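Sugden Hall, Rolville
Pre-show safety checklist for bands, with walk-through comments
Filled in for: Plirnitz, album release show, July
Checked by: Noboru Chiba, house manager

Mark each line OK, FIX or N/A. Anything marked FIX has to be signed off before doors.

1. Exits and aisles

Main doors open fully — OK
Side exit to alley clear — FIX. Two drum cases were sitting inside the door. Moved to the loading bay at 4:15. Signed off.
Exit signs lit — OK
Aisle from merch table to lobby — OK, but keep the line along the wall. The opening band, Hustudlow, shares the table and people tend to bunch up there.

2. Stage power

Amps on separate circuits from lights — OK
Extension cords free of cuts and tape repairs — FIX. One orange cord had tape near the plug. Taken out of use. The band has a spare.
No power strips plugged into other power strips — OK
Cords taped down across walkways — OK after second pass. The run behind the bass amp was missed the first time.
Ground check on vocal mics — OK. The singer reported a small shock at the last place they played. No problem found with our lines. Asked the guitarist to have his amp looked at anyway.

3. Cloth and soft goods

Drapes tagged as flame treated — OK, tags are on the back hem, stage left.
Loose cloth kept off lamps and heaters — OK
Table covers clear of the floor — FIX. Cover on the merch table was long enough to trip on. Pinned up.
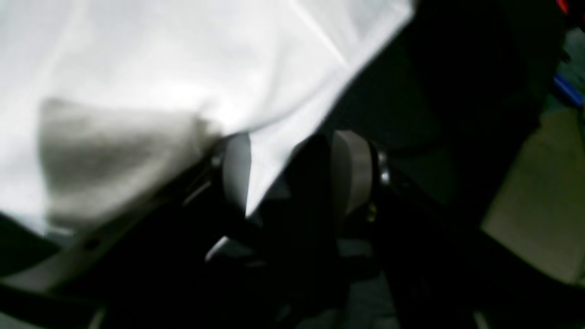
White cloth, creased.

Banner hung with two ties at each corner — OK
Nothing hung from sprinkler pipes — OK. Bands ask about this every month. The answer is still no.

4. Rigging and risers

Drum riser legs locked — OK
Riser edge marked with white tape — FIX. Tape was worn off at the back left. Replaced.
Safety cables on all front lights — OK
Speaker stacks strapped — OK. Strap on house right is getting frayed at the buckle. Fine for this show, replace before the next one.

5. Merch area

Boxes stacked no higher than the table — OK
Cash box out of reach from the public side — OK
Shirts and records off the floor — OK. They brought more shirts than the table can hold. Extra stock goes in the coat room, not under the stairs.
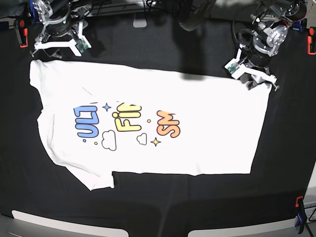

Photo: Sugden Hall

Box cutters put away before doors — FIX. One left open on the table. Closed and handed to the merch seller.

6. Sound level

Earplugs at the bar and front door — OK
Monitor level checked with full band — OK. They play acoustic for the first part of the set and then switch. Check both. The acoustic guitars fed back at the first level we tried and the engineer pulled the side fill down.
Alley door shut during sound check — OK

7. Backstage

Walkway lights on — FIX. Bulb out at the bottom step. Replaced.
Floor dry and free of clothing and towels — OK on second look.
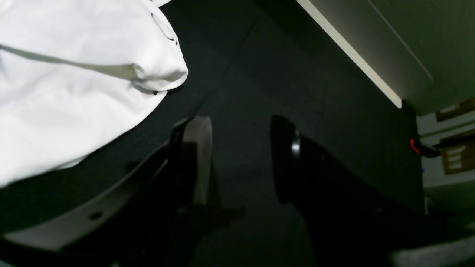

8. First aid and fire

First aid kit stocked — OK. Low on large bandages, added to the order.
Extinguishers in place, gauge in green — OK, stage left and bar.
House manager radio tested with door and sound booth — OK. Booth radio needs to stay on the charger until 6:30.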